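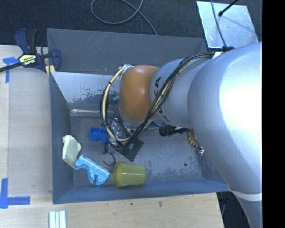 Handach workshop, 2025-07-21

Bin picking, second session with the student group. Mpho on the laptop, Soledad calling objects, me writing.

Objects in at time of photo: blue block with the compartments, sponge, speckled blue foam bit, yellow cup, the black tool thing, brown gear. Cup on its side, open end toward the foam. Balthasar wants it left like that, says upright is too easy for the first years.

Cable loop is too big. Hangs out left of the orange joint and comes down over the gripper. Ilham to re-tie closer in before anybody runs the left half agian. Not touching wrist speed till thats done.

Speed cap 20 percent, all runs. Mavis asked for more, told her October.

Clamp on the back left corner: the jaw is inside the bin so the planner needs a keep-out there. Soledad has put one in, too small I reckon, check it. Don't shift the bin off the blue tape or we redo the calibration (159 poses last time, never again).

Logging: file stops at 2550 lines, no error. Mpho thinks buffer, I think disk. Try 600 per file and see.

To do
- foam slides when pushed, try coming in from the other side
- colour threshold for the cup, it's see-through and the depth is rubbish
- ask Castellanos re spare finger pads
- someone label the gear, file says "brown thing"

Recent entries
Gorko gripper teardown
Rotska controller, wiring notes
Bin calibration, take three
Student roster and key sign-out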